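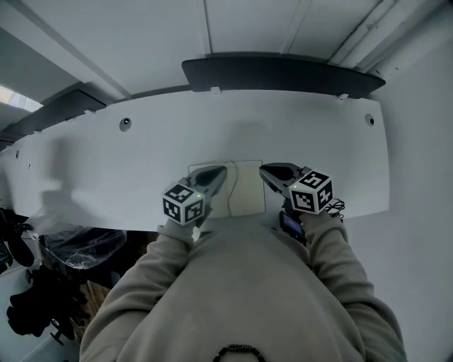

News > Company announcements > 2018

Last updated: Dec 31, 2018

Pruleo to take over Cloveo's office supply business

Pruleo has agreed to buy the office supply business of Cloveo, the family firm based in Boren. The sale will be completed in March. Terms have not been disclosed.

Cloveo supplies paper, ink, filing and desk furniture to 959 customers, most of them schools, surgeries and small firms. All existing accounts will move to Pruleo on the same prices, which are fixed until the end of the current contract year. Customers do not need to do anything. Order numbers and delivery days stay as they are.

The Boren warehouse will remain open and its 8 staff will keep their jobs. Two delivery routes now run separately by the companies will be joined.

Efua Akpalu, managing director of Pruleo, said: "We have wanted a base in Boren for a long time. Cloveo's customers are used to ringing up and getting the same person, and we intend to keep that."

Sølve Hägglund, owner of Cloveo, will stay on as an adviser until the handover is finished. The Cloveo printing business is not part of the sale and will trade under the name Acheampong.

Press enquiries should be sent to the Pruleo press office.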